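Bench notes: bathroom reach, arm software on Jutico

Thursday, May 11, 2023

I finally moved the two-arm build off the workshop rail and into a tiled bathroom. The control code is still my own stack, which I call Jutico, and the planner is the Ostik branch I started in November. The pictures cover the view from the head and from the wrists.

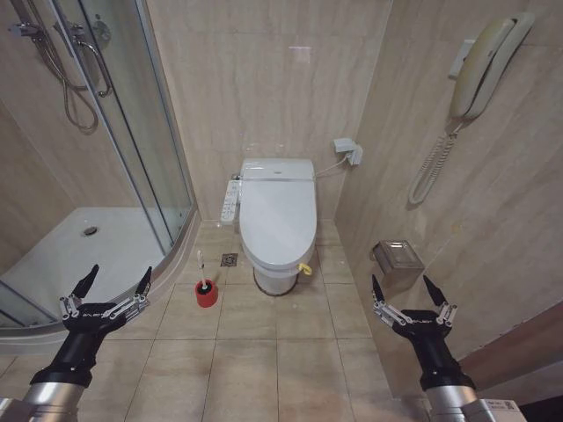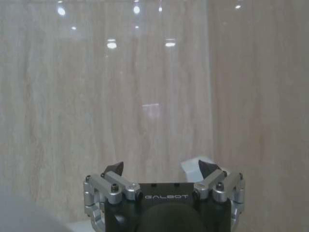
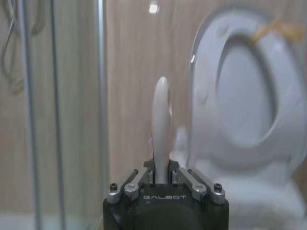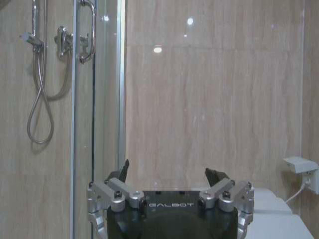
First: head view, both arms forward. Last: wrist view, fingers open, outlet on the right.

Glossy beige tile is a bad background for stereo. Ceiling lights mirror in the stone, and the highlights slide when the wrist moves, so the matcher reads them as features at the wrong depth. Ostik kept placing the back wall farther away than it is. I now mask saturated blobs before matching and fit one plane per wall from what is left. Error on the back wall went from 17 mm to 6 mm, good enough to approach it slowly.

Shower glass is worse. Depth goes straight through it and returns the wall of the stall. The metal strips do show up, so I entered the enclosure by hand as a curved keep-out volume with the strips as anchors. I don't like hand-entered geometry, but it holds for one room.

White on white is the third problem. With a pale part in the fingers and the toilet behind it, the segmenter merges the two. Lowering wrist exposure by 2 stops brought the edge back in most of the 676 frames I labeled. The rest I threw out.

Settings for anyone running the same branch: plane fit on, blob mask on, wrist speed capped at a quarter of default, grip closing on current limit with position as a fallback. The cable from the outlet is a keep-out too. I model it as a chain of short capsules, padded generously.

Next is the planner's habit of swinging the left elbow wide when the right arm is the one moving. I have a log of it and no explanation yet.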